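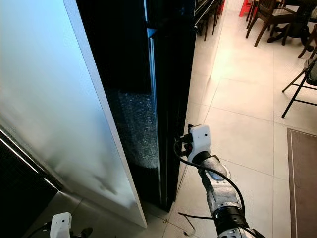
Emholm upright fridge in black: review after three months

Rating: good, with reservations about the door seal and the drawers

We bought the Emholm in February to stand beside the white Moden we have had for years. The Moden still works, but with two households eating out of one kitchen it was full by the time the vegetables went in. We wanted a second full-height fridge for jars, sauces, snacks and anything that comes in a packet, and we wanted it to fit the gap we had.

It came from the appliance clearance place in Bodbridge. Ours was a floor model and $200 less than the boxed one. The warranty is two years either way.

Size and fit

The body is tall and narrow. With the door shut ours takes up 72 cm from the wall to the front, and that includes the space we left behind for air. Measure to your own skirting board and power point before you buy, as the plug sticks out further than you would expect. We had to pull it forward again after the first go.

The Moden is right next to it. Two fridges side by side need more thought than one. The Emholm's door swings out to the right, so I can stand in front of the white fridge and reach across into the black one without walking around anything. If yours has to go against a wall on the right, look at the opening angle in the shop. The drawers inside won't come all the way out unless the door is well past square.

Levelling took three tries. Our floor is tiled and one corner is low. The feet turn by hand if someone tips the fridge back a little for you, otherwise you need a spanner. Once it was level the door stayed where I left it, and before that it drifted.

The black finish

It is glossy and it looks smart. It also shows fingerprints, flour and every drip. A damp microfibre cloth followed by a dry one gets it clean, and I do this more often than I ever did with the white one. I would pay a bit extra for a matt version if Emholm made one.

The door shelves

This is the part I bought it for, and it is the best part. The shelves in the door take a lot. We have them packed from the top down to the bottom bin: snack packets up high, jars and a lidded container through the middle, more packets down below. The clear bin at the top is handy for bags that won't stand up by themselves, because you can see what is in them.
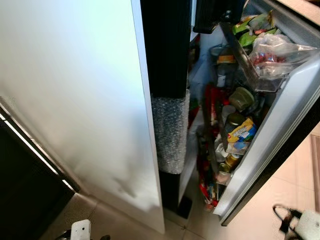
With that much weight in it the door feels heavy to swing, though it hasn't sagged that I can tell. I do have to be orderly. Jars go in first and packets are pushed in beside them to stop the rattling, and anything flat slides down behind the rest and gets forgotten. I found a sachet of curry paste back there that was well past its date.

The shelf heights can be changed, but only in large steps. Small jars waste the space above them and our tallest sauce bottle has to live in the Moden. I bought a set of narrow Rashti tubs to group the sachets – they fit the lower shelves with a bit of room to spare.

Inside the cabinet

The main shelves are fine. They wipe down easily and the lip at the back catches small spills. The light is at the top, so things kept low down and behind a full door are in shadow, and I sometimes have to crouch to find what I'm after.

The two drawers are the weak point. The runners are thin and the left side of the lower one jumps off its track if you pull it by the corner. Lettuce keeps well enough in there. Carrots and potatoes are too heavy for it and have gone back to the pantry.

Seal and noise

The seal grips well along most of its length, but the top corner needs a push when the door is fully loaded. I check it last thing at night. There is a door alarm, a thin beep that I can hear from the next room and my mother can't.

The motor is louder than the Moden's for the first few minutes after it starts up, then settles to a hum. In a kitchen I don't mind it. I wouldn't want it in a studio flat.

Who it suits

Buy it if you want a second fridge for a busy household and most of what you keep is in jars, bottles and packets. For a main fridge with a lot of fresh vegetables I would look at something with better drawers. A big family shop with milk, meat and a roasting tray would fill it quickly, and the tray may not go in flat. Ours doesn't.

Spare door bins can be ordered through the shop in Bodbridge. I have asked for one more of the clear ones and was told to allow a few weeks.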